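Visit to the Prurnard open day, September 21, 2020

We reached the Prurnard building a little after the doors opened and started on the upper floor, where Lenetti had its tables.

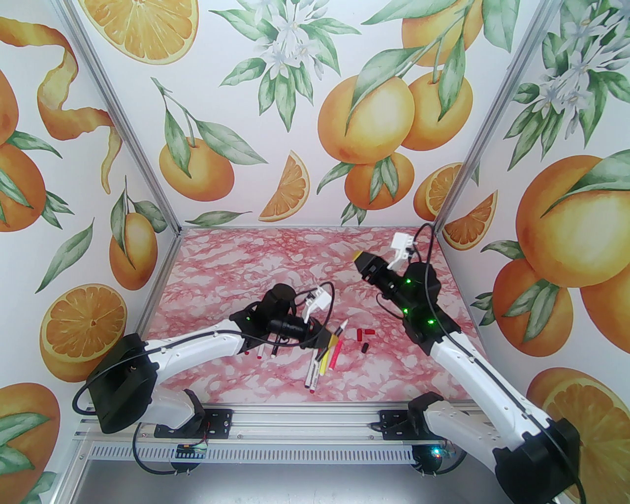

Entry was free, and the parking lot held some 60 cars. Citrus prints covered the walls at the marker table, with oranges and curls of peel.

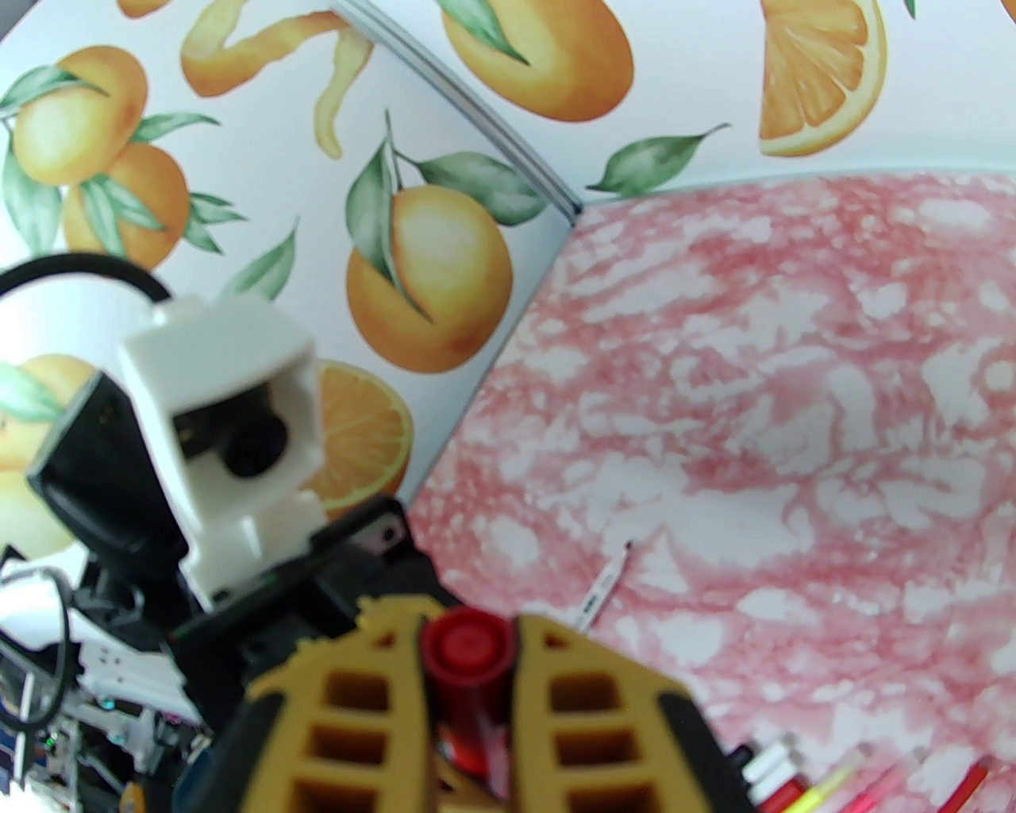
Reading time: 3 minutes

Lunch was at Mercado, across the street. The next open day is planned for August.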